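Printed T-shirt cracking across the chest after a few washes - print fault or washing fault?

Posted in: Clothing and textiles > Printing and care
13 October 2022

flatlock
I ordered two printed T-shirts as birthday presents from Trilel, the print shop in Sernedport. Both have the same single-colour design, white on navy, across the full width of the chest. The shirts are cotton, listed as 200 g/m2, and the print is described on the order page as "film transfer", with no further detail.

One shirt has been worn and washed regularly. After six washes the print has fine cracks running across it, mostly horizontal, and one corner of the design has started to lift. The other shirt has not been washed and looks the same as when it arrived.

Washing method so far: inside out, normal cotton programme, ordinary powder, no bleach. It has been through the tumble dryer on most occasions. The label in the neck shows the tumble dry symbol with one dot, but I assume this is the shirt maker's label and may not apply to the print.

I would like to know whether this is a fault in how the print was applied or the result of the dryer, whether the cracked print can be repaired at home, and what to do with the unwashed shirt so it doesn't go the same way. I have an iron but no heat press.

selvedge_edge
Probably the dryer. Mine all went like that. Hang them up and they last longer. You can iron over it but put something between the iron and the print or you will wreck both.

benchnotes
The two symptoms you describe have different usual causes, so it is worth treating them separately.

Cracking across the body of the print is nearly always a matter of stretch and heat. The film has less give than the knitted cotton under it. Each time the fabric is pulled, the film has to follow, and when it has lost some of its flexibility it splits instead. Jersey stretches more across the width than down the length, but the direction of the cracks depends just as much on how the garment is pulled on and off, folded and dried. Repeated tumble drying hardens most transfer films. A wide solid block of colour shows this sooner than thin lettering.

A lifting corner is an adhesion problem. The usual reasons are too little pressure, too short a press time, a press plate that is cooler at the edges, or a seam or collar under the work that kept the plate from sitting flat. It can also come from washing too soon. Many film suppliers ask for a rest period before the first wash, and 72 hours is a safe allowance. If the shirt was worn and washed the day it arrived, and was printed shortly before dispatch, that period may have been missed.
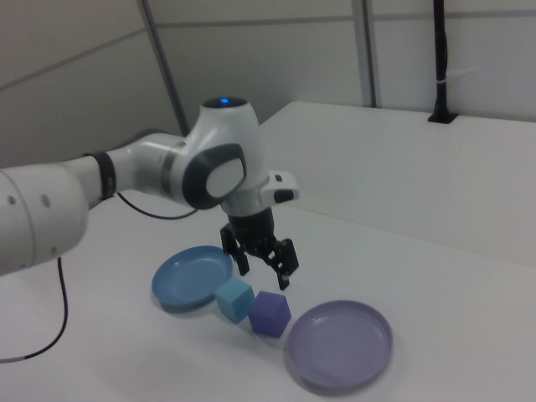
White robotic arm with a black gripper over a white tabletop.

For the lifted corner, an iron can work if the adhesive is still clean. Proceed as follows. Wash the shirt on its own without fabric softener and let it dry fully on a line. Lay it on a hard, flat surface with a folded cotton tea towel on top. An ironing board is too soft and the pressure is lost in the padding. Empty the iron of water and switch steam off. Cover the print with plain baking parchment (greaseproof paper is a different product and may stick). Set the iron to the cotton mark or slightly under, press straight down on the corner with your body weight, hold, then lift. Do not slide the iron. Let the area cool completely before you peel back the parchment, and repeat once if the corner is still loose.

If the back of the film has picked up lint, it will not bond again. Textile glue will hold it down for a time but leaves a stiff patch.

The cracks cannot be closed. Pressing the whole print under parchment sometimes softens the edges of the cracks so they are less visible from a distance, but the film is already broken and will open at the same places. I would not spend long on it.

For the unwashed shirt:

Turn it inside out and wash on a cool programme with a low spin.
Use liquid instead of powder, and no softener.
Dry it flat or on a line, out of direct sun.
Iron from the inside only, never directly on the print.
Store it rolled or hung. A sharp fold through the print is a starting point for a crack.

As to the neck label, you are right that it covers the garment as it left the maker. A printer who adds a film with stricter limits ought to supply separate care instructions. If none came with the order, that is a reasonable point to raise with the shop, and stronger than the cracking by itself. Send a photograph of the lifted corner taken from the side and ask which film was used. I have used Ruppert film on a small Drevo press for over 2 years, and on that combination corners lift when the press time is cut short, while the centre looks perfect on the day.

For a future order with a large solid design, ask for screen printing with a plastisol or water-based ink. It costs more for a small quantity because of the screen, and some shops have a minimum order. Water-based ink on navy normally needs a white underbase or a discharge process, so ask about that as well.

flatlock
Thank you. No care sheet came with the order, and the first wash was the day after delivery. The corner has gone back down with the iron and parchment, with a slight shine left at the edge. I have written to Trilel to ask about the film.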